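Clearing the Counter: Tips for Unpacking Groceries Without Losing the Afternoon
Posted October 15, 2023

Every kitchen has a surface where good intentions go to lie down. Mine was the stretch of counter between the stove and the door, and for most of August it held a colander, two dead flashlights and a bag of onions I kept meaning to deal with. The following tips came out of getting that counter back. Some are old, a few are borrowed, and one of them I still don't follow myself.

Start before you shop

Unload the dishwasher and wipe the counter before you leave the house. You will not want to do either when you come home with a bag handle cutting off the blood to your fingers. Take out the trash on the same trip. While you're at it, look in the fridge and see what's already there, or you'll end up as I did with a fourth jar of mustard and no plan for any of them.

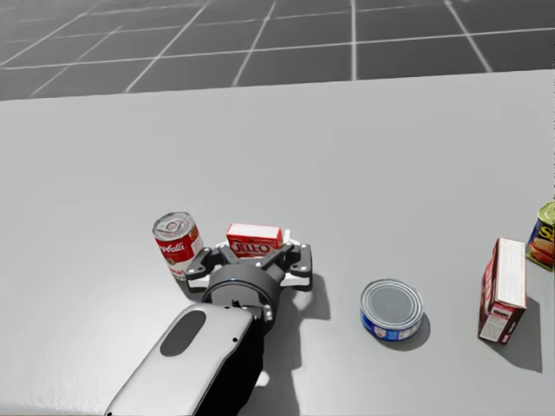
Bags should go on the floor or a chair, and only their contents on the table. Bags collapse, roll and hide limes. Work from one side, and stop when you have a handful of items standing out where you can get at them. A handful is plenty. Once the whole haul is out you're no longer putting away groceries, you're running a small store with poor customer service. Put those few things where they live, then go back to the bag.

Cold things first, obviously, except that everyone gets distracted by the chips. Frozen food goes in before milk, milk before vegetables, and cans can sit there until they think about what they've done.

Date the lids

Keep a grease pencil or a roll of masking tape and a marker in the drawer nearest the fridge. Write the date you opened the thing. Don't write "opened recently," which is what I found on a tub of sour cream in my own handwriting. The tape peels off glass easily if you warm it under the tap. On plastic it leaves a gummy patch, and a dab of cooking oil left on for 20 minutes will loosen that.

The old-to-front rule

New cans go behind old cans. Restaurants do this and so did your grandmother, and between them they've wasted less soup than the rest of us. If your shelves are too deep to reach the back, put the cans in a shallow tray and pull the whole thing out like a drawer. I use a Fultar baking sheet that warped years ago and is no good for cookies.

Cleaning the surface itself

For everyday wiping, warm water and a drop of dish soap will handle nearly everything. Wring the cloth out well. Go over it once more with plain water, then dry it, and the streaks you've been blaming on the cleaner will mostly disappear. Pale, matte surfaces show every coffee ring, so wipe those as you go. Save the vinegar for glass, and keep it well away from marble or any other stone it can etch. I learned that on a windowsill in a rental in Prilham and would rather not discuss the deposit.

For dried-on dough, lay a damp cloth over it and go do something else. Scrape with a plastic card afterward. Expired gift cards work nicely and finally give you some value for the money.
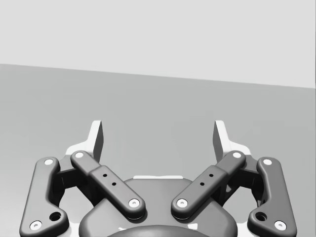 Nothing on the surface, and a plain wall behind it.

Keeping it clear

Clear surfaces attract mail. Put a basket by the front door and let the mail pile up there, where it can be ignored in an orderly way. Keys go on a hook. Appliances you use every day may stay out; the waffle iron has to go up on the high shelf and wait for company.

Last thing at night, take two minutes and put away whatever has crept back. I skip this one about half the time, and the onions know it.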